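Treltard workshop gallery: the bench and the work on it

The bench room at Treltard is used for stripping, sorting and refitting second-hand desktop computers, and for a smaller amount of work on fitting boards and loose panels. The pages in this gallery are kept by Eimear Buckley and were last put in order in May. They are meant for people who already take machines apart and want to compare layouts, so the notes are short and assume the usual terms.

Machines reach us through the Roltby store in mixed batches. The last batch was 27 units, nearly all office desktops. Each gets a job number on arrival, and the number stays with the case, whatever happens to the parts inside it. Job 1245 was a complete strip and is written up separately by Gearóid Hayes.

Cases are worked on lying flat, open side up. Working upright is quicker for swapping a drive, but for anything on the board it puts the weight of the cables on the connectors.

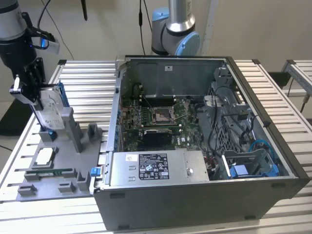 Desktop case with the side panel off, on the slatted aluminium table. CPU socket empty, small graphics card still fitted, power supply along the lower part of the case.

Notes on this type of case. The blue plastic parts are the ones meant to be moved by hand: the release latch at the front left edge and the tabs at the drive bay. Tool-free parts of this sort age at different rates. The latches generally last, while thin tabs go brittle and should be pressed square on, not levered. Drive carriers are kept with the case they came from. There are at least two patterns going round the store that look alike and do not interchange.

The order we follow for a strip is power lead, side panel, expansion card, drive cables, drives, cage, power supply, board. Fionnuala Duggan prefers to take the power supply out before the cage, and on cases where the supply sits beside the cage there is a good argument for it, as it gives more room for the cables to come out. Either order is accepted on the job sheet provided it is written down.

Where a processor has been taken out, the lever goes back down over the empty socket if a cover is to hand. Without a cover, the board is moved to a closed box by the end of the shift. Most of the dead boards we have sent back to Flundton had bent socket pins, and most of those were bent in storage.

Screws are kept in lidded tins by thread. Case screws and drive screws are close enough in size to be started in the wrong hole, and a coarse screw forced into a drive will strip it within a turn or two. Colm Kavanagh relabelled the tins in large print and the error rate has dropped.

The other part of the room's work is fitting boards: dark panels with slots and square recesses, used for trying out how blocks and inserts seat.

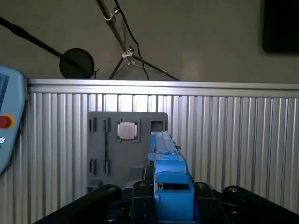

Fit is judged by how far a block stands above the face of the board. A block that sits slightly proud can be gripped again without a tool; one that sits flush usually has to be pushed out from behind. Emmanuel Bakilana keeps the measurements, and his sheet now runs to 58 entries. Square recesses with rounded corners have been the easiest to work with. Narrow slots are slower, as a small error in angle is enough to stop the insert at the mouth.

The boards are stood upright for most of the trials. A recess that holds a block well when flat may let it creep forward when vertical, so flat results are entered in a separate column – the two should not be averaged.

Corrections to these notes can be left in the De Luca folder by the door or passed to Eimear.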